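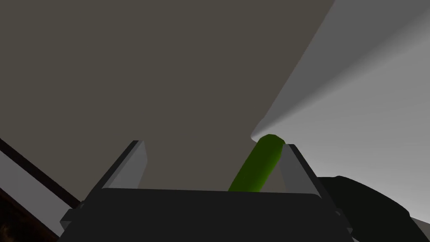

About Esulen

Esulen is a small news and education service that covers religion and the relations between faiths. We report on visits by religious leaders, disputes over places of worship, shared holidays, and the everyday dealings of people who live next door to each other and pray differently. Our office is in Tandstead.

We started as a printed newsletter for local congregations. It carried service times and obituaries, plus a column on religious news from abroad. The column got most of the mail, so it grew, and in time the newsletter was built around it. Today we publish online and send a weekly email to about 1,000 subscribers. The printed edition comes out in July only and is mailed on request.

Who we are

Esulen has a staff of eight. Callum MacRitchie is the editor and is responsible for everything we publish. Our reporters come from several religious backgrounds, and some have none. We do not ask about belief when we hire. We do ask that reporters tell the editor if they belong to a congregation they are assigned to cover, and the story then goes to someone else.

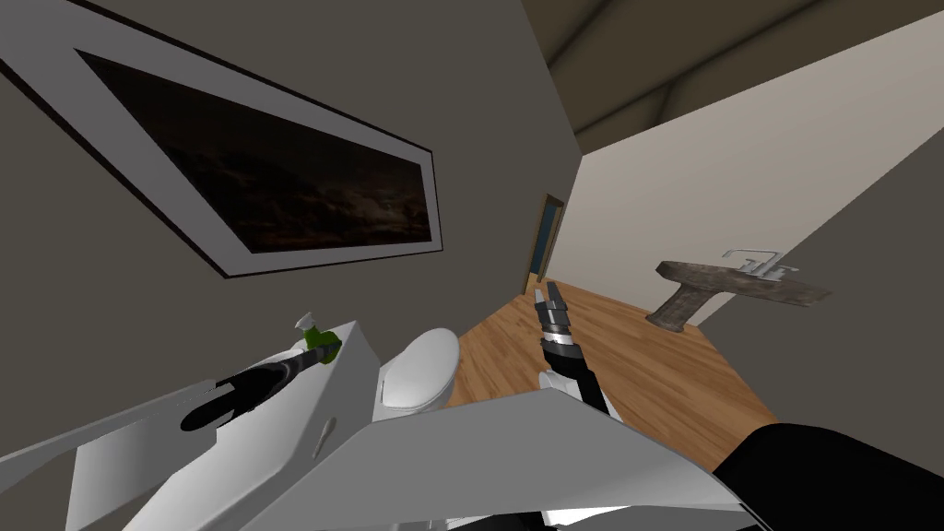
Much of our foreign coverage comes from freelance writers who live in the places they write about. They are paid on acceptance, whether or not the piece runs. If a writer's name has to be withheld for safety, we say so at the top of the article.

What we teach

The Flelov Course is our evening class on reporting about religion. It runs for six weeks and covers interviewing clergy, reading religious texts in translation, and checking claims about attendance and membership. Places are limited to 13 per course. No earlier training in journalism is needed. The reading list is sent out after enrollment.

The Bortolotti Library, on the ground floor of our building, holds back issues of the newsletter and a collection of prayer books and hymnals. Visitors are welcome by appointment. Books may be read on site but are not lent.

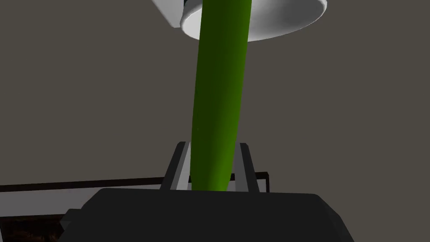
Computer rendering with a long green object and a white vessel

How we are paid for

Our income comes from subscriptions, course fees and individual gifts. We do not take money from religious bodies, political parties or governments. Advertising is limited to books and events and is marked as such.

Corrections

If we have made a mistake, write to the editor and include the headline of the article. Corrections are added at the foot of the page with a note of what was changed.

Page last updated September 2025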